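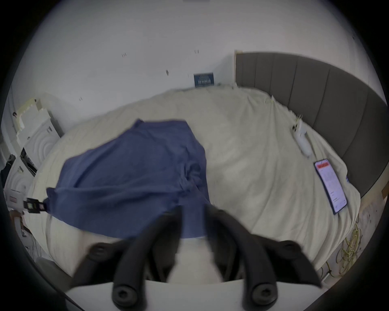 Need opinions on duvet inserts for a guest room, hot sleepers, we're in Braddale so August nights are brutal. My sister in law is coming for two weeks and the last time she slept on top of the covers the whole visit. I have a cream duvet on there now, with the navy thing crumpled across it, and the cover I like, it's the insert I'm fighting with. It's a down one from when we lived somewhere cold. Way too warm. Options as I see them: thin summer insert, cotton blanket inside the cover (does this work??), or ditch the duvet and do a sheet and quilt like a normal person. Budget not huge. Queen bed. Go.
- marlopine

Reply from tuckedin_tess
Cotton blanket inside the cover works fine. Did it for years. You have to tie the corners or it all slides to the foot by morning. Safety pins if your blanket has no loops, but pin from the inside or somebody gets poked.

Reply from GrantH
Ditch it. Duvets in summer are a scam. Top sheet, light quilt, done. If she's cold she pulls up the quilt, if she's hot she kicks it off. With a duvet you get two settings, roasting or nothing.

Reply from oldlinen
Disagree with Grant. A thin insert is cooler than most quilts I've owned. Quilts have polyester batting half the time and you don't find out till you're lying under it sweating. Check the tag.

Reply from GrantH
So buy a cotton one

Reply from oldlinen
Have you priced cotton ones lately

Reply from marlopine
lol ok. I did look at quilts at the Jedier outlet on Thursday and the all cotton ones were more than I want to pay for a bed that gets used a couple times a year. Leaning toward the blanket trick. Tess what weight blanket? I have a waffle weave one and a heavier woven thing that was my mom's.

Reply from tuckedin_tess
Waffle. The heavy one will drag. Also wash it first, waffle shrinks a ton and you want that over with before you pin it in.

Reply from Seon-mi Kwon
What's the cover made of? People always go after the insert and the cover is the problem. I had microfiber ones in both kids' rooms and swapped them for plain cotton percale and kept the same inserts, and the complaints stopped. Thread count doesn't matter much either, the 1000 thread count set I got as a gift is the hottest thing in the house. It feels like a raincoat. I use it in January.

Reply from marlopine
Tag is mostly washed off. I think it says cotton something. It's smooth but not shiny?

Reply from Seon-mi Kwon
Hold it up to your mouth and try to breathe through it. If air goes thru easy you're good. Not scientific but I've sorted a whole closet that way.

Reply from dustybinder
The breathing test is kind of nonsense, a loose poly weave passes it too and still feels clammy once you sweat. Sateen is the other thing to watch, smooth cotton that drapes heavy. Sleeps warmer than percale. Lots of people buy it in the store because it's soft and then hate it in summer.

Reply from Seon-mi Kwon
Fair on the poly. I still say it catches the worst ones.

Reply from pete_terulville
Terulville here so same weather as you basically. Fan. A box fan pointed across the bed, not at it, did more than any bedding I bought. I spent way too much on a "cooling" comforter, feels cold for the first few minutes and then it's just a comforter. Don't fall for that.

Reply from oldlinen
Seconding no on the cooling stuff. Had a pad like that, it was a sticky mess after one wash.

Reply from hallway_jo
I have one and love it, sorry! Going on three summers. Mine is the Jin one, the lightest they make, and I run hot, like window open in winter hot. Maybe they're not all the same. Wash it on cold and never put it in the dryer, I hang mine over the shower rod.

Reply from pete_terulville
Mine went in the dryer. A lot. So maybe that's on me

Reply from GrantH
Still think we're overcomplicating a guest bed. Put a folded quilt at the foot and a sheet on top and let the woman decide.

Reply from tuckedin_tess
For once I'm with Grant on giving her choices. Guests won't ask. My mother in law froze for a whole weekend with the spare blankets in the closet right next to her, she didn't want to open the door. Leave everything out in plain view.

Reply from marlopine
Ok so update. Tried the breathing test and felt like an idiot but the cover passes. Waffle blanket is washed, and it DID shrink, wow. Still wide enough for the queen but short, there's an empty flap of cover at the bottom. Does that matter? Also where do I put the down insert, it's huge.

Reply from tuckedin_tess
Fold the empty part under at the foot and tuck it. She'll never know.

Reply from dustybinder
Down goes in a cotton bag or an old pillowcase, a big one, two sewn together if you have to. Do not vacuum bag it for months, it comes out flat and never really puffs back up the same.

Reply from oldlinen
Mine puffed back up fine. Low dryer with tennis balls, took all afternoon though.

Reply from dustybinder
Depends on the down I guess. Wouldn't risk it on a nice one.

Reply from marlopine
It was not a nice one. Going with the pillowcases anyway bc I have a pile of them. Box fan is on the list too, thx Pete. Slept in there last night to test it, was fine until maybe 4am and then I was a little cold?? So the mom blanket is going on the chair.

Reply from GrantH
or a quilt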